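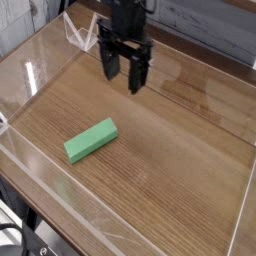

Wiston bench passes 500 recorded picks

November 2019

The small-parts bench at Wiston now has 500 usable recordings of the arm picking up a single object, and we expect to reach 1000 before the bench is handed over to the Trikwood work. The recordings are the teaching material for the Drodeo picker, the learning system we have been building with Espinoza. It is given no written rules for how to pick something up. It is given a large number of examples and has to work out from them where the fingers should go.

Regular readers will remember that the July newsletter reported 323 recordings and a long list of problems. Most of those have been dealt with. The main one was that too many of the early examples looked alike. Whoever set the part down tended to put it in the middle and square to the walls, and the system learned to do well there and badly everywhere else. Parts are now placed from a printed sheet of positions and angles, drawn up at random each morning. Corners and places close to the walls come up as often as the middle.

The current part is a green block. It was chosen as a plain shape that lies flat and has an obvious long side and short side. The bin has clear walls so that a camera outside can see the floor from outside. The walls do pick up glare from the lights, and we have decided to leave that in. Any site that takes the picker will have reflections of its own, and we would like the system to have met a few before it gets there.

A recording begins with the arm above the bin and the fingers open. The operator guides it down with the hand controller, closes on the block, lifts it, holds for a moment and sets it down again. Camera pictures, joint positions and finger opening are all saved against the same clock. Each recording is then marked as a clean pick, a poor pick or a miss. The mark is given by a second person who was not at the controls.

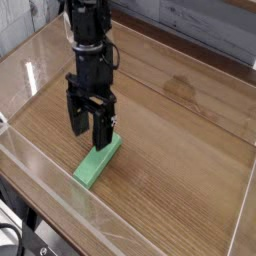
Are the misses thrown away?
They are kept, with their marks, in a separate folder. The first round of training uses clean picks only. Misses are used later, when the system is taught to judge whether a pick is likely to work before it closes the fingers. The only recordings deleted outright are those where a camera dropped out or the clocks did not agree.

The most common fault at present is coming down with a fingertip over the block when it should be beside it. If the operator sees this in time and corrects it, the recording stays in. We used to discard these and ask for a fresh attempt. The change was made after the picker was tried on the bench in the summer. It would get slightly out of line and carry on regardless, having never been shown how to recover. Operators are now asked to make their corrections slowly and to lift clear before moving sideways.

Operators should also note the following changes.

Sessions are limited to one hour at the controls. The marks show more poor picks towards the end of long sessions, and the movements get faster and less tidy.

The position sheet must be followed even where a placement looks awkward. If the arm cannot reach it safely, write "not reached" on the sheet and go on to the next line.

Wipe the bin walls at the start of the day only. Cleaning them halfway through gives two sets of pictures that do not match, and it is hard to find the join afterwards.

Once the block is finished there will be 3 further parts, all of them harder to grip. The first is a soft one that changes shape when it is squeezed, so the finger opening alone will not tell us whether it has been picked up. We are looking at ways of checking the lift from the camera pictures and will report on that in a later issue.

Training is run overnight on the shared machine at Espinoza. Results come back to Wiston the next morning as a list of test placements with a pass or fail against each. Placements that fail more than once are added to the following day's sheet. The list is pinned up by the bench and operators are welcome to write on it, particularly where they found the same placement difficult by hand.

Anyone who would like to take a turn at the controls can put their name on the rota at the Wiston front desk. The first session is given over to practice and is not recorded.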